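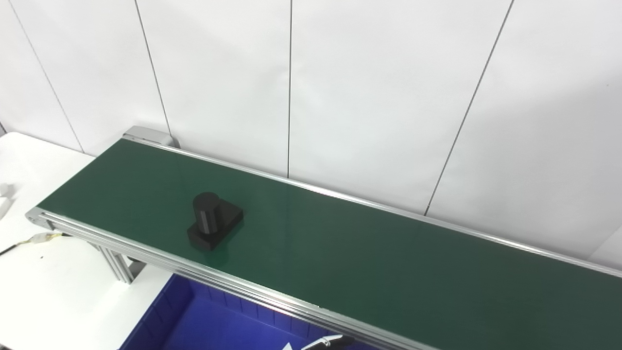
Belt conveyor with a dark green belt and aluminum side rails.

Filed under: Course Materials > Funeral Service Practice > Unit 3

Unit 3. Writing and Checking the Death Notice

Instructor: Sofia Cordeiro
Revised June 18, 2022

3.1 Terms

A death notice is a paid item placed by the family or by the funeral home for the family. An obituary, in the strict sense, is an article written by newspaper staff, who decide its content and length. Families use the two words as if they were the same. Use whichever word the family uses when speaking with them, but write "notice" on the order form.

A memorial notice is placed after the funeral, often on an anniversary. It has no service details and follows the short form covered in Unit 5.

3.2 Order of contents

Most notices in the Dalon and Eralport papers follow this order:

Name line: full legal name, maiden name in parentheses, nickname in quotation marks.
Statement of death: date, place if the family wishes, age.
Relatives who died before.
Surviving relatives.
Life summary.
Service details: visitation, funeral, burial.
Flowers or donations.
Thanks to caregivers.

Some papers put survivors ahead of those who died before. Follow the paper's own style sheet where there is one. The life summary is the part most often cut when the notice runs over budget. Service details are never cut.

3.3 Listing relatives

Start with the spouse or partner, then children in order of birth, each with spouse in parentheses. Grandchildren may be named or given as a number. Siblings come next, then nieces and nephews, who are usually covered by a general phrase.

"Predeceased by" and "survived by" must each govern a complete list. Do not mix the two. A daughter's late husband belongs in the first list, even when the daughter is in the second.

Stepchildren, former spouses and estranged relatives are placed as the informant directs. Record the direction in writing on the arrangement form. If two informants disagree, the person with legal authority over the arrangements decides. The notice is held until that decision is signed.

3.4 Length and cost

Papers charge by the line, by the word or by the column inch. For class exercises, use the Eralport rate card in your packet. It allows 16 lines at the base price and charges for each further line. A photograph counts as extra lines.

Worked case. The Sampaio notice in your packet has 2,948 characters with spaces. Set in the Eralport column it runs well past the base allowance. Students are to produce 2 versions: the full text for the funeral home's website, and a print version that fits the base allowance. The print version must keep the name line, the date of death, the spouse and children, and all service details. It should end with a line sending readers to the full text.

3.5 Checking

Read the draft back to the informant aloud, spelling every surname. Check the day of the week against the date for each service. Check the street address of each chapel and cemetery, especially where a town has more than one of the same name. Dandwood has two cemeteries on the same road, and the notice must say which one.

Call the place of worship and the cemetery to confirm times before the notice is sent. Confirm that any charity named for donations uses the name as written.

Leave out the home street address and the full date of birth. Both are used in identity fraud, and an address printed beside a funeral time shows when the house will be empty. The year of birth may be given.

3.6 Corrections

If the error was made by the paper, ask for a corrected notice at no charge. If it was made by the funeral home, the home pays for the second run. An error in a service time is also corrected on the website at once and by phone to the immediate family. Keep the signed proof in the case file.

Reading for next class: packet section 4, sample notices from October. Mark any notice in which a surviving relative appears in the wrong list. Bring the marked copy and both versions of the Sampaio notice.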